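Arnedeo Robotics
Open position: Software Engineer, Motion Planning and Grasping
Place of work: Karnden (two days per week from home are possible)
Start: October or by agreement

Who we are

Arnedeo makes software for robot arms that pick mixed goods out of bins. We do not build the arms. Our customers already have them, or they buy them from a dealer, and we deliver the part which decides where to grasp, how to move there and what to do when the grasp fails. Our planner is called Skakavmont. It is written in C++ with a Python layer on top, and it is in daily use at the sorting hall of our first customer, Esposito.

We are a small team and the working language is English. For most of us it is the second or third language, so please do not be afraid if yours is not perfect.

What you will do

You will take over the part of Skakavmont that plans the last 200 millimetres before the grasp. At present this part is too careful. Near a bin wall it rejects many grasps which a person would try without thinking, and when objects lie against each other it often asks for a new camera view where none is needed. We want to change this, and we want the planning time to stay short.

In practice this means:
- improving the collision checks between gripper, cables and bin walls
- connecting the grasp ranking to the planner, so that a grasp which cannot be reached is dropped early
- writing tests in simulation and repeating them on the real arm
- reading logs from Esposito and finding out why a pick was slow or was given up
- reviewing the code of your colleagues, and having yours reviewed

You should expect to spend about half of your time next to the robot. Our test cell is in the same room as the desks. 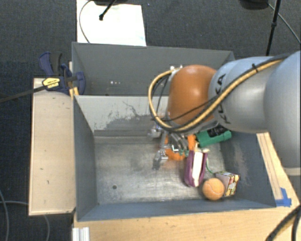

Test cell in Karnden: KUKA arm with gripper over the metal bin, mixed objects on the floor of the bin.

What we ask from you

You have at least 3 years of work with C++ in a project that other people also used. You know the basics of robot kinematics and you have used a sampling-based or optimising planner, in work or in studies. You can read a point cloud and say what is wrong with it. You are used to Linux and Git.

It is good, but not necessary, if you know ROS 2, real-time control or learned grasp detection. A university degree is welcome. Good work that we can look at counts the same.

What we offer

A permanent contract, full time or 80 per cent. Flexible hours, with a short team meeting at 9:30. Help with moving to Karnden and with the papers, if you come from abroad. One conference per year, paid by us.

How to apply

Please send your CV and one page about a planning or control problem which you solved, including what did not work at first. A link to code is helpful. There are 2 interviews: the first is by video, the second is in Karnden beside the robot, and we pay the travel. Everybody who applies receives an answer.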